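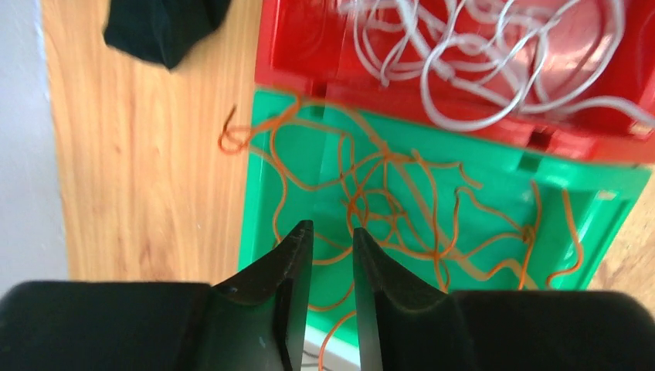

En Bulside llevamos años montando y calibrando sistemas de pesaje para planta: básculas de plataforma, células de carga bajo tolva, dosificadoras y controladoras de línea. Buscamos a dos personas para el equipo de Pesaje y Manutención, una para ingeniería de aplicación y otra para servicio técnico en campo, y nos hace mucha ilusión, porque es la primera vez en bastante tiempo que el equipo crece por los dos lados a la vez. Si alguna vez has visto a un cliente intentar dosificar material flexible por unidades, ya sabes de qué va buena parte de nuestro trabajo. Un cordón naranja fino, enredado en una bandeja verde de plástico, no se deja contar ni medir con facilidad, pero sí se deja pesar, y ahí empiezan las preguntas buenas: qué tara lleva la bandeja, qué resolución hace falta, cuánto tarda la lectura en estabilizarse y qué hace la línea mientras tanto.

Trabajamos sobre todo para fabricantes de alimentación seca, textil técnico, caucho y pequeña pieza metálica. Son plantas medianas, con turnos apretados y gente que conoce muy bien su producto. Nos llaman cuando las mermas no cuadran, cuando hay que cambiar de formato o cuando una línea que iba bien con un material deja de ir bien con otro. A veces se arregla con una célula nueva y otras veces hay que mover media instalación, y las dos cosas nos gustan.

El proyecto grande de este año se llama Triltosent. Es una estación de dosificación por peso para materiales que se enganchan, se apelmazan o caen a golpes, con un indicador propio y comunicación directa con el autómata de la línea. Ya hay 2 estaciones funcionando en casa de clientes y tenemos 11 puntos de pesaje más comprometidos para los próximos meses. Hay mucho por decidir todavía – la mecánica del bastidor, el filtrado de la señal, el protocolo de verificación – y quien entre ahora va a participar en esas decisiones desde el primer mes.

PUESTO 1. INGENIERÍA DE APLICACIÓN

Vas a visitar plantas, escuchar el problema y convertirlo en una propuesta que se pueda fabricar. El día a día incluye:

Dimensionar células de carga, plataformas y estructuras según producto, rango y entorno.
Preparar ensayos con material del cliente en nuestra nave y redactar el informe.
Definir con automatización las secuencias de llenado, corte grueso y corte fino.
Acompañar la puesta en marcha y quedarte hasta que el turno de la planta se sienta cómodo con el equipo.
Mantener al día la documentación técnica de cada aplicación.

Pedimos formación en ingeniería mecánica, eléctrica, electrónica industrial o similar, y experiencia en entorno de producción. No hace falta que venga del pesaje. Nayara Frota, que será tu responsable directa, llegó desde el mundo del envasado y aprendió aquí todo lo que sabe de metrología. Valoramos que hayas trabajado con señales analógicas, que leas un esquema eléctrico con soltura y que sepas escribir un informe que entienda también el jefe de turno. Castellano fluido e inglés suficiente para hablar con proveedores; el portugués viene de maravilla, ya que una parte de los clientes está al otro lado de la frontera.

PUESTO 2. SERVICIO TÉCNICO Y CALIBRACIÓN EN CAMPO

Serás la persona que nuestros clientes ven más a menudo. Harás mantenimiento preventivo, diagnóstico de averías, ajuste y calibración con masas patrón, y también alguna instalación completa junto al equipo de montaje. La furgoneta va equipada y la organizas a tu manera (en esto somos muy respetuosos, cada cual tiene su sistema con los cajones).

Necesitas un ciclo formativo de grado superior en mecatrónica, electrónica, automatización o equivalente, o bien experiencia demostrable que lo compense. Carné de conducir B. Manejo cómodo de multímetro, par de apriete y paciencia con las cajas de suma en sitios incómodos. Si además has tocado autómatas o variadores, cuéntanoslo en la carta. Hay desplazamientos todas las semanas y de vez en cuando se duerme fuera, normalmente una noche. Las guardias son rotativas, voluntarias durante los primeros seis meses y siempre pagadas aparte.

CÓMO TRABAJAMOS

El equipo es pequeño y se habla mucho. Ehsan Khokhar lleva la parte de señal y electrónica, Sebastião Miranda coordina el servicio en campo y Nayara las aplicaciones. Los lunes a primera hora se revisan juntos los trabajos abiertos, con café y con los registros de pesada encima de la mesa, y quien tiene un caso raro lo trae. Los casos raros suelen ser lo mejor de la reunión.

Todo lo que vamos aprendiendo se guarda en Wikis, que es como llamamos en plural a nuestro cuaderno interno: fichas de producto, curvas, fotos de montajes, errores y cómo se resolvieron. Ahora mismo tiene 1.175 entradas y la primera tarea de cualquier persona nueva es leer unas cuantas y corregir la que no se entienda. Las correcciones de quien acaba de llegar son utilísimas, de verdad.

También usamos Mathew, un banco de ensayo construido en casa que reproduce vibraciones, vertidos y golpes de tolva. Hace un ruido tremendo y le tenemos mucho cariño. Pasarás bastantes horas con él durante la formación, sobre todo si entras en ingeniería.

QUÉ OFRECEMOS

Contrato indefinido a jornada completa desde el primer día, con el periodo de prueba que marca el convenio.
Salario según convenio más complemento por experiencia. Te damos la cifra concreta en la primera llamada, antes de pedirte que te desplaces.
Formación inicial de ocho semanas en nave y en ruta, con una persona del equipo asignada.
Horario de entrada flexible en los días de oficina y nave, y viernes por la tarde libre salvo puesta en marcha programada.
Dietas y kilometraje liquidados cada mes.
Posibilidad de teletrabajo parcial en el puesto de ingeniería una vez terminada la formación. En servicio técnico no es viable, pero las rutas se reparten procurando que salgas desde casa siempre que se pueda.
Presupuesto anual para cursos, que eliges tú con el visto bueno de tu responsable.

Los dos puestos están abiertos a personas con cualquier trayectoria. Si cumples una parte de lo que pedimos y te gusta este tipo de problemas, escríbenos igualmente. Si necesitas alguna adaptación para la entrevista o para el puesto, dínoslo y lo preparamos.

CÓMO ES EL PROCESO

Primero hay una llamada corta con Marites Talavera, de Personas, para contarte las condiciones y resolver dudas. Después te invitamos a pasar una mañana en la nave. Para ingeniería te propondremos un caso de dosificación y lo comentaremos en la pizarra, sin examen escrito; para servicio técnico habrá una plataforma de cuatro células con una avería y todas las herramientas a mano. En ambos casos nos interesa oírte pensar en voz alta. Puedes preguntar lo que quieras y consultar los manuales, igual que harías en una planta. Terminamos con una charla con Natanael Bezerra, director técnico, y un paseo por el taller.

Respondemos a todas las candidaturas, también cuando la respuesta es que no, y si has venido a la nave te llamamos por teléfono. La incorporación está prevista para septiembre, aunque en servicio técnico podemos esperar un poco más si tienes que respetar un preaviso largo.

CÓMO PRESENTARTE

Envía tu currículum y una carta breve a la atención de Marites Talavera, a través del formulario de empleo de nuestra web. Indica en el asunto «Ingeniería de aplicación» o «Servicio técnico». En la carta nos gustaría leer algo que hayas reparado, medido o puesto en marcha y que te diera guerra – con una página basta, y si hay un dibujo a mano, mejor todavía.

Las candidaturas se revisan por orden de llegada y el anuncio seguirá publicado hasta que se cubran las dos plazas.

Anuncio publicado el lunes, 23 de junio de 2025.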